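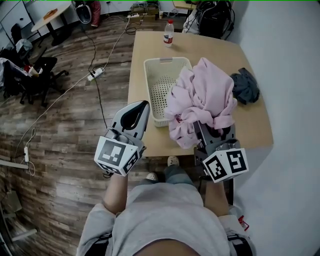
How much room do I need to use a pair of these at home? An ordinary rectangular table and enough floor to stand at one edge of it will do, plus a wall socket within reach for charging the laptop.

Plernon hand grippers – the pair, as a kit or ready built

These are the hand-held grippers I've been building and fiddling with since January, and this is the page where you can get a set of parts (or a finished pair, if you can't face the soldering). You hold one in each hand, squeeze, and the two curved fingers at the front close on whatever you've aimed them at. The idea is that you do a job with the same sort of fingers your robot arm has, and the recording then gives the arm something to copy. I built my first pair for the Riquelme arm at our shared workshop and got so fond of them that I ended up making more, and then people started asking, so now there's a shop page. Hello!

What's in the kit

Two gripper bodies in grey plastic, left and right. Four curved fingers, and they're the same shape all round so it doesn't matter which goes where. Two white marker cubes with the black-and-white patterns already stuck on. A bag of screws, the springs, two trigger cables and a printed sheet of instructions which I keep rewriting. You'll need a small crosshead screwdriver, a soldering iron and a bit of patience with the springs, which do like to ping off across the room. Build it over a tray!

The first one took me a whole evening. I can put a pair together in 40 minutes now, but I've had a lot of practice, so please don't take that as a target.

The marker cubes

The cubes sit up on the gripper bodies and they're how the software works out where each hand is and which way it's pointing. Every face has its own pattern. Don't peel them off and swap them round (I did this on my second pair to tidy up a crooked one and spent ages wondering why my left hand kept turning up on the wrong side of the table). If a face gets scuffed, drop me a line and I'll post you a new sheet of stickers with the numbers for your cube. Wipe them with a barely damp cloth, nothing stronger.

Using them on cloth

Clothes are what I made these for, and they're still my favourite thing to try. A T-shirt is a good place to start. My own routine is a laundry basket on the table, a few soft things that don't mind being crumpled, and off we go – pinch near an edge, lift, lay it down, pinch again. Thin fabric wants a light squeeze with the fingertips pressed right down into it. Thick stuff like a jumper is easier if you grab a proper fold of it. You'll feel clumsy for the first 18 goes or so of anything and then your hands get the hang of it.

I'd keep your elbows loose and go slower than feels natural. Big fast swoops blur the markers and you'll lose bits of the recording. Shiny sleeves and watches can be a nuisance too, so I take mine off.

Fitting them to your own arm

The fingers unscrew and go straight onto the Riquelme mount with the plate that comes in the bag. For the Womusel arm you want the longer plate, so tick that box when you order (same price). I haven't tried them on anything else. If you have some other arm and a 3D printer, write and ask for the drawing, and do tell me how you get on.

Bits that might annoy you

The trigger on the left one is a touch stiffer than the right until it's worn in. I've tried different springs and it's still a touch stiffer. Also the plastic marks easily, especially if you chuck them in a box together like I do. And your wrists will get tired! I stop after 11 recordings and go and put the kettle on.

Changes in this batch

Updated 3/24/18. Cable slots are wider, so you no longer have to shave the plug down with a knife. The finger tips have a slightly rougher surface, which holds thin cotton much better. The cube now has four screws holding it on in place of two, and has stopped wobbling on mine. If you've got an older pair, the new cube mount fits if you drill the extra holes.

Ordering

Kits are in stock, finished pairs are made to order. Use the Ploltorby workshop form at the bottom of the page and put "grippers" at the top of your message, along with which arm you've got and whether you want the longer plate. Spare fingers and springs can go in the same parcel.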